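**Pre-run check, control and perception software, Fiststead office area**
Build on the robot: 961
Checked by: Selim Işık. Second person: Annick Penner
Month: August

Marks: OK / NOT OK / OPEN. Please write a comment also when the mark is OK, if you have seen something which the next person should know.

## A. Stop and watchdog

- [x] **A1. Stop button stops both arms during a slow move.** OK. Tested on the left arm first, then the right arm.
- [x] **A2. Stop button stops both arms during a planned move.** OK. After the release, Dakeo does not continue the old plan, it asks for a new one. This was our remark from the last check and it is now corrected.
- [x] **A3. Watchdog limit set to 200 ms in the config file.** OK. I read the value in the file and also in the running process. Please do both, the file alone was not enough last time.
- [ ] **A4. Watchdog reacts when the wrist camera process is killed.** NOT OK on the right side. The arm stops, but the state on the operator screen stays "ready". Annick repeated it with the same result. Ticket is with Garnet Girard.
- [x] **A5. Log is written when the watchdog reacts.** OK. The time in the log is in UTC, the screen shows local time. It is confusing, but it is not a fault.

## B. Planning (Dakeo)

- [x] **B1. Speed limit for the office profile is loaded at start.** OK.
- [x] **B2. Opened cabinet doors are in the collision model.** OK for the panels. The doors are modeled as flat plates, so the hinges are not inside. Keep the margin as it is now, do not make it smaller for a faster demo.
- [ ] **B3. Planner refuses a target below the floor plane.** OPEN. It refuses when the target is typed in. I had no time to test it with a target that comes from perception.
- [x] **B4. Plan is dropped if the base has moved after planning.** OK, tried 3 times.
- [x] **B5. Cabinet shelf edge has its own margin.** OK. The value was missing in the previous build, Kirsten Simard has added it.

## C. Cameras and perception (Hasik) 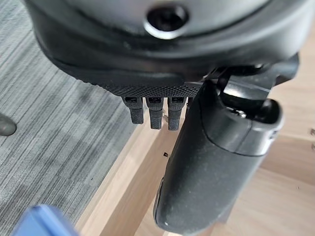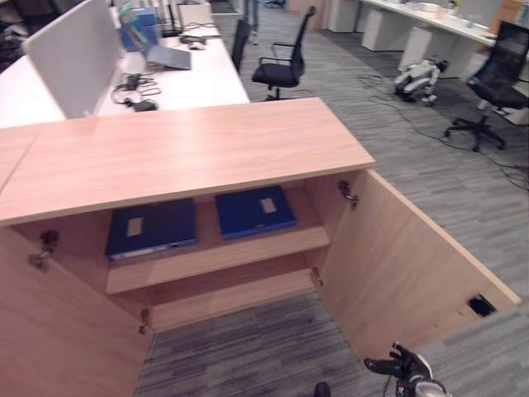
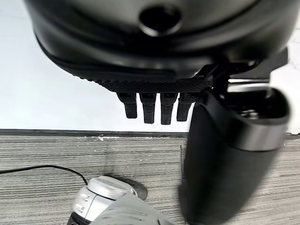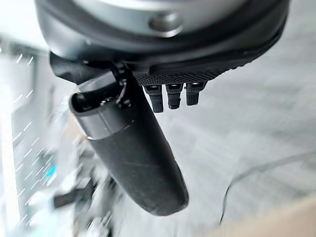 *Views for section C, in order: gripper finger over the wooden surface; open cabinet with binders; power tool on the carpet; gripper with blurred background.*

- [x] **C1. Gripper mask covers the housing and the finger.** OK for the first view. In the third view the finger is smeared by motion, and the mask is too narrow on its left edge. Nathalie Gauthier says the mask is computed from the joint angles only, so a delay of the image gives exactly this error. We accept it at office speed.
- [x] **C2. Border between carpet and wood is not reported as a step down.** OK. The carpet stripes gave false edges with the old filter, so look at this point again if somebody changes the filter.
- [x] **C3. Binders on the cabinet shelf are found as separate objects.** OK. Both are blue and they lie side by side. With the lower threshold they become one object.
- [ ] **C4. Thin cables are marked as "do not enter".** NOT OK. The cable of the power tool was found only near the tool, not up to the border of the image. The network of cables in front of the desks in the second view was found in part. The cable in the fourth view was not found at all.
- [x] **C5. Blurred images are rejected before detection.** OK for the fourth view. The score is calculated on the background now, without the gripper, which stays sharp and made the score too good before.
- [ ] **C6. Person in the area reduces the speed.** OPEN. In the second view only the legs are inside the image, at the top. Hasik gave no person there. I would like to have a decision whether legs alone must be enough. My opinion is yes.

## D. Area

- [ ] **D1. Floor is free of cables and tools in the working zone.** NOT OK. The power tool must be put away before the arms move again. For the cables in front of the desks we need cover strips, I have asked Leclerc for a price.
- [x] **D2. Second person is at the stop button.** OK.
- [ ] **D3. Chairs are outside the marked zone.** NOT OK. Please push them back to the desks, the map does not contain them.

## Result

Released for slow moves only. Planned moves at the normal office speed are blocked until A4 and C4 are closed. B3 and C6 can stay open for 2 weeks, then they count as NOT OK.

Garnet, for A4 please send me the branch name before you merge, I want to run section A again from the beginning and not only this one point.

S. Işık / A. Penner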